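Progress Report: Home Dessert Kit Line
Sarnus project, second period
Prepared for: Miah Food Fund
From: Stirnham kitchen, product development

This report covers the work from March to the end of May. It follows the same order as the first one, so you can compare the two easily. 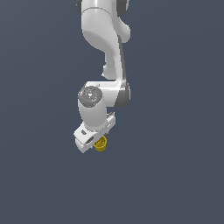
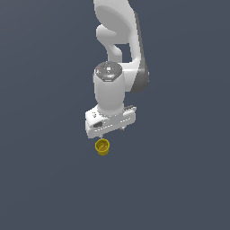
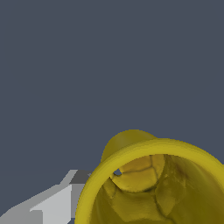 1. Recipes

In the first period we had a working caramel kit and a fudge kit that was not yet stable. In this period we finished the fudge recipe. The problem was the sugar, which became grainy when the customer stirred the pan too early. We changed to a finer sugar and added a small sachet of glucose syrup. The instruction card now says clearly when to stop stirring and when to start again.

The caramel kit has only small changes. The sea salt is now packed separately, as many testers wished to decide for themselves how much to use.

We also began a third kit, for honeycomb. It is still in an early state. The baking soda must be measured very exactly, and a sachet that has taken some moisture gives a flat, chewy result. I don't want to promise a date for this one yet.

2. Home testing

We sent fudge kits to 34 households in Stirnham and Garkthorpe. Each household received one kit, a printed card and a short form to return. The forms were useful, but the answers about cooking time were difficult to compare, as people have very different stoves. For the next test we will ask what kind of stove was used.

The most frequent comment was about the parchment paper. It was too short for the pan size we recommend on the card, and the fudge stuck on two sides. This is corrected. Several people also asked if the kit can be made in the microwave. We tried it in our own kitchen and the texture was not good enough, so the card will say stove only.

3. Packaging

The box is now 20 percent lighter than the first version. The inside tray was removed and the sachets stand upright in a folded card. The printer in Garkthorpe made samples for us and the fold holds well, also after a trip by mail. The lid still opens too easily – we are looking at a paper band to close it.

4. Delays

The allergen text came back to us with corrections, and the labels had to be printed again. This cost us 4 weeks. I should have sent the text earlier, and for the honeycomb kit I will do it before the artwork is made.

5. Budget

Spending on ingredients is a little under plan. Spending on printing is over plan, for the reason given in section 4. We ask for your permission to move the remaining ingredient money to the printing line. The total does not change.

6. Next period

Fudge kit: first small production run, sold through the Stirnham shop.
Caramel kit: new label, then the same shop.
Honeycomb kit: tests with a foil sachet for the baking soda.

The receipts and the returned forms are in the shared folder. The corrected instruction card will be added when the printer confirms the final size.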